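Opinion > Readers Write > Things We Keep Too Long

When I moved to Prendton, I bought a radio from a shop on Harb Street. It cost me 16 dollars and it had two knobs, one for the volume and one for the station. Later my daughter gave me a better one with a glass front. I am grateful to her, but I use the old one, and I want to explain why I don't think this is only stubbornness.

My hand knows the old radio. At five in the morning I don't turn on the lamp. I reach, I find the left knob, and the voice comes. With the glass one I must first wake up my eyes, then put on my spectacles, then read. My neighbor Etelka Deák, who is 13 years older than me, says she stopped using her new oven for the same reason. She was cooking everything on the stove for one whole winter.

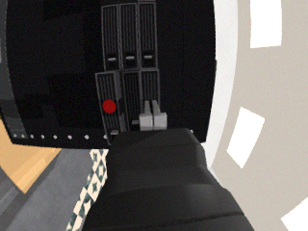 I don't say that all new design is bad. Makers can choose a smooth surface and still leave something for the fingers. A small tab at the bottom of a ribbed panel, pale gray against the black, is already a kindness to a person like me, and it does not make the thing ugly. What I complain about is the habit of removing every such part and calling the result clean.

Severino Iglesias, who repairs appliances in Broseck, told me that a new touch board for a washing machine can cost more than the knob and switch together, and that people often throw away the machine. I believe him. I paid for one such board myself last June, and I was not happy.

Some readers will answer that young people have no trouble with glass. Maybe so. But they also cook with wet hands, and they also get up in the dark when the baby cries. I would ask the shops to keep at least one model with knobs on the shelf, at a normal price, and to let us touch it before we pay.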